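Budgeting for a first gripper and arm: what did I forget?

Asked by Lai-ching Poon, March 31, 2024 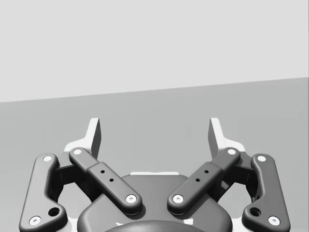 Should you buy the gripper and the arm from the same supplier?

Only if the price is close. Mixing suppliers is normal, but check the flange pattern and the cable before you order, and ask who picks up the phone when the two won't talk to each other.

That's the bit I'd already worked out from reading older threads on this site. My actual question is about money. I run a small packing room (jars, mostly, and a few boxed sets) and I want one arm with a two-finger gripper to move things from a tray to a box. I've had a quote from Rata for the arm and a separate one from Prokow for the gripper. I've put aside a bit on top for spares and that's my whole plan! The boss wants a proper figure by the end of the week. What else goes on the sheet? And is it worth paying for simulation time before we buy, or is that a luxury for people with bigger rooms than mine?

Answer from Alcides Rengifo

Pay for the simulation, or get a trial licence and do it yourself in the evenings. We did ours in December before we'd spent a penny on hardware and I'm so glad, because the gripper I had my heart set on didn't open wide enough for our largest tub. I'd have found that out with the box already open on the bench.

As for the sheet, I'd add:
Mounting plate and bolts
Fingertips, at least one spare pair
Guarding, and somebody to do the risk assessment
Cable and a spare cable
Training, for two people so one can go on holiday
Delivery (ours was 266 pounds, which stung)

Then put 21 per cent on top for the things you haven't thought of. My first sheet had nothing there and I had to go back and ask again, cap in hand. Ask both firms for lead times in writing too. Our arm took some 24 weeks.

Answer from Yu

we just bought a Traltis kit and it was fine, arm and gripper in one box. didn't do any simulation. dearer I think but I didn't do the ordering

Comment from Lai-ching Poon

Thanks both. I hadn't got guarding on there at all, oh dear. Alcides, was the risk assessment a separate quote or did the arm people do it?

Comment from Alcides Rengifo

Separate. Get two quotes, ours were miles apart.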